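Fingertips, again

So I have spent most of July arguing with myself over rubber. Well, rubber and foam and a sort of sticky silicone sheet that Sumathi found in the back of a drawer and swore by. If you've been following along you'll know the plan was to have the two arms folding T-shirts by the end of spring. Ha.

The arms themselves are fine. I moaned about the wiring last time and I still moan about it, but the joints go where I ask and they come back to the same spot, and that's all I want from a joint. What I can't settle is what goes on the end. Cotton knit is horrid stuff to pick up. Pinch too lightly and the top layer slides out. Pinch too hard and you get both layers plus a fingertip grinding into the table, and then the motors sulk.

I had four sets of fingers to compare. The Litier pair are the posh ones, narrow and very stiff, and Tuulikki Laitinen was kind enough to lend them to me (thank you Tuulikki, they are coming back, I promise). Then there's my own design, version 7, which is wider and has a slight curve to it. The other two are really just version 7 with different pads glued on, one foam and one silicone, but I'm counting them because the gluing took me a whole evening!

The test is dead simple. Shirt on the table, one gripper on each top corner, pull until the edge between them is straight, hold it, let go, start again. I use the same brown shirt every time because it's old and soft and has lost all its manners. If a finger can cope with that one it can cope with anything in my wardrobe.

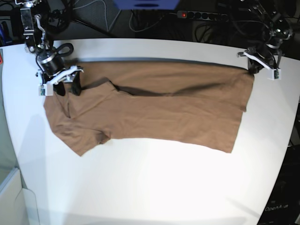
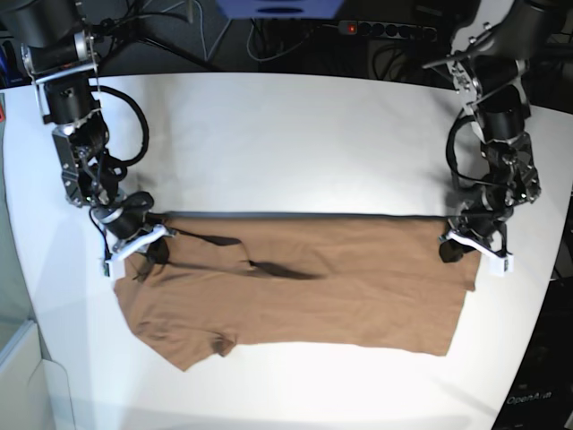 The stiff narrow fingers were the best at getting hold of one layer on its own, no question. I'd half hoped they wouldn't be, seeing what they cost. But they're fussy about height, and if my guess at the table surface is out by 2 mm they either miss the cloth or jab at it. My wide ones forgive all of that and then go and grab more shirt than I asked for. Foam was hopeless and I've peeled it off. Silicone gripped beautifully, so beautifully that it wouldn't let go, and the corner rode back up with the finger when it opened. Sumathi says a dusting of talc would sort it out. I am not putting talc anywhere near those motors.

Kauko Kauppinen asked in the comments whether I'd tried changing the closing speed before blaming the fingers. No, Kauko, I hadn't, and I was quite cross about it for a day because it did help. Slowing down the last bit of the squeeze made the wide fingers much better behaved. They still take two layers more often than I'd like.

I've also been recording every go, good and bad, and the folder is up to 355 now. Half of them have useless names like "again" and "again_real", so that's a job for a rainy afternoon.

Next up is a narrow version of my own with a bit of spring in it, which Aino Vuorinen has offered to print in something bendier than I can manage at home. If it works I'll put the files up. If anyone has tried bendy fingers on thin cloth, do leave a comment, especially if it went badly.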